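Unit 6. Frame timing in VR games

Reading: Tratero port notes, sections on the render loop.

A headset game has to deliver a new view for each eye at every display refresh. If the game misses a refresh, the runtime shows the old view again, shifted to match the latest head position. Players notice this first on objects held close to the face.
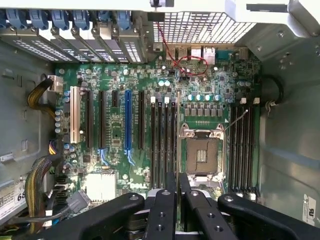
Frame cost splits into CPU time and GPU time, and the two must be measured separately. In Tratero the Ilau engine prepares draw calls on one thread and physics on another. The split follows the hardware: the CPU goes in a socket of its own, such as the one standing empty between two banks of memory slots, and the GPU usually sits on a separate card. Work passes between them through a command queue. A long queue hides stalls but adds delay to hand tracking.

Test case: the Hervieu level.
Draw calls before merging: 700
Draw calls after merging: 400
Frames discarded at start of capture: 10

Merging static walls lowered the CPU load only. GPU time did not change, as the same triangles were still drawn. Record both values before choosing a fix.

Bustex, the capture tool used in lab, writes one line per frame. Sort by total time and read the slowest frames first. An average hides single long frames.
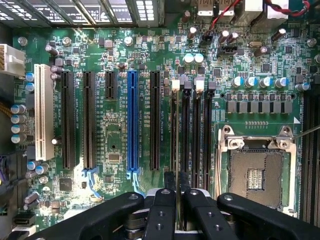
Fig. 6.2. Motherboard expansion slots, including a full-length blue PCIe slot.

For lab: capture 400 frames in the Hervieu level with shadows on, then repeat with shadows off. Submit both logs and state which processor limits each run.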